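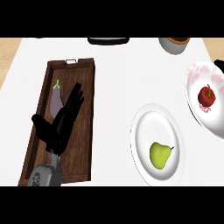 Eggplant on a dark wood-grain tray with a metal handle.

Lalon Electric Grill Pan: A Review After One Summer

By Biljana Dimitrov
Aug 8, 2025

Print | E-mail
14 shares | 6 comments

I bought the Lalon in spring after our old cast iron grill pan cracked. I cook for four people most nights and I wanted something that would do vegetables without heating up the kitchen. I have used it for three or four dinners a week, mostly for eggplant, zucchini, peppers and flatbread, with chicken thighs on weekends.

The Lalon is a flat electric grill with a ridged plate, a lid and a drip tray that slides out from the back. It plugs into a regular outlet. The dial has settings from 1 to 5, with no temperatures marked on it, so you have to learn what each one means. I use 4 for nearly everything. Setting 5 burns oil.

Eggplant is what I cook on it most. I cut it into thick rounds, salt them for half an hour, wipe them off and brush both sides with oil. On setting 4 with the lid up they take six minutes on the first side and a little less on the second. They come off soft in the middle with good dark lines. Thin slices don't do as well. They stick to the ridges and tear when you turn them.

A whole eggplant for dip is another matter. With the lid closed it takes close to an hour, and the skin dries out without charring. You get soft flesh but very little smoke flavor. My neighbor Traian Pană does his over a gas burner in fifteen minutes and his dip is better than mine. If that is your main reason for buying a grill, buy something else.

Zucchini and peppers are fine. Flatbread is very good, better than I get in the oven. Chicken thighs cook evenly if you flatten them first, but the corners of the plate run cooler than the center and I have to move the pieces once.

The plate lifts off for washing. Lalon says it can go in the dishwasher. I did that for the first month and the coating started to look dull, so now I wash it in the sink with a soft brush. The drip tray is too shallow. Chicken fills it quickly, and it is hard to pull out level when it is full. I have spilled it twice.

The cord is short. Ours reaches only one counter. The lid handle stays cool enough to touch but the sides of the base do not.

Before this I tried the Chidiac, which my brother-in-law Stavros lent me. It gets hotter and leaves better marks, but the plate is fixed in place and you have to clean it with a wet cloth while leaning over the sink. I gave it back after a week. I have not tried the Bumow.

I would buy the Lalon again for vegetables and bread. For a household that grills meat every day, I would look for one with a deeper tray.

Good: removable plate, steady heat in the center, easy to store on its side.
Bad: short cord, shallow drip tray, no temperatures on the dial, weak on whole eggplants.

Rating: 4 out of 5

Print | E-mail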